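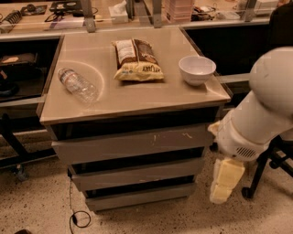 About Jastau

Welcome, and thank you for stopping by! Jastau is a small school for personal growth in Taltdale, and we've been helping people get unstuck, slow down and find their footing again through small group courses, one-on-one coaching and a good deal of talking things over.

Gwilym Lloyd started the school after many years of teaching evening classes for adults, when he noticed that people kept staying behind to talk about everything except the class (their jobs, their kids, the move they were scared to make). So he borrowed a room, put out a few chairs and called it a course. That first group ran for 3 months and several of its members still come to our reunions, which makes us very happy.
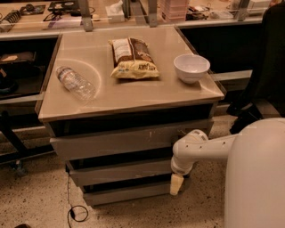 Since then 471 people have finished our main program, Finding Your Next Chapter, and we still keep every group small enough that you'll know each person's name by the second evening. We also offer Trình, a gentler course for people coming back from illness or loss, and Ikeo, our weekend retreat, held each October and open to anyone who has taken at least one course with us.

You don't need any experience to join, and you never have to share more than you want to. Some folks talk from the first minute and some listen for weeks, and both are fine with us!

If you'd like to know whether a course might suit you, call the office any morning between 9 and noon, or fill in the contact form and one of our coaches will write back.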